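공유 41 댓글 6

세탁이 색을 빼는 방식

인디고는 면섬유 속까지 들어가지 않는다. 환원된 염료가 실 표면에 달라붙은 뒤 공기와 만나 산화되면서 층을 이루고, 실의 심은 흰색으로 남는다. 데님용 경사는 이 공정을 여러 차례 반복해 농도를 올린다. 위사는 대개 염색하지 않는다. 마찰을 받은 자리가 먼저 밝아지는 현상은 이 구조에서 나온다.

염색 견뢰도를 시험하는 Jilero 연구소의 메이니르 리스는 탈색의 원인을 물이 아닌 마찰에서 찾는다. 그가 올해 7월에 마친 시험에서는 같은 롤에서 잘라낸 시편 70장을 조건별로 나누어 돌렸다. 수온을 그대로 두고 드럼 충전량만 줄였을 때 색차가 뚜렷하게 커졌다. 낙차가 커지면 천이 드럼 벽과 서로에게 부딪히는 힘도 커진다는 것이 리스의 해석이다. 뒤집어서 돌린 시편은 겉면 손실이 작았고, 접힌 선을 따라 생기는 흰 줄도 줄었다.

세제의 영향은 두 갈래다. 알칼리성이 강한 분말은 면을 팽윤시켜 표면 염료를 느슨하게 만든다. 산소계 표백 성분은 인디고 분자 자체를 분해하며, 이때 잃은 색은 되돌릴 수 없다. 중성 액체 세제는 두 작용이 모두 약하지만 피지 제거력도 떨어진다. 오염이 남은 천은 다음 세탁에서 더 오래 돌리게 되므로 손실의 총량은 비슷해질 수 있다.

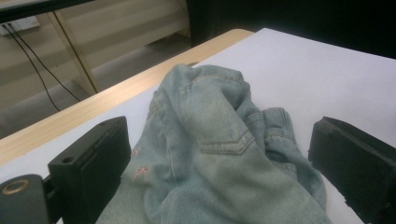

물 빠진 연청 데님. 곡선 솔기를 따라 황갈색 스티치가 지나간다.

봉제사는 다른 문제를 안고 있다. 폴리에스터 코어사는 수축이 거의 없는 반면 면 원단은 첫 세탁에서 줄어든다. 그 차이가 솔기를 당겨 주름을 만들고, 솟은 부분만 닳아 밧줄 모양의 무늬가 생긴다. 밑단에서 가장 잘 보인다. 수선업체 Edwards의 토마스 코엘류는 밑단을 줄일 때 원래 단을 잘라 다시 붙이는 방식을 쓴다. 새로 접은 단에는 이 무늬가 없어 다리 부분과 색이 맞지 않기 때문이다.

건조 조건에 대해서는 의견이 갈린다. 리스는 그늘에서 말리기를 권하고, 코엘류는 저온 회전 건조를 9분 한 뒤 널어 두는 쪽을 택한다. 자외선에 의한 변색은 인디고에서 분명히 관찰되지만, 한 차례의 건조로 생기는 변화는 측색기로도 잡기 어렵다. 리스의 다음 시험은 헹굼 횟수를 변수로 삼는다.

댓글 6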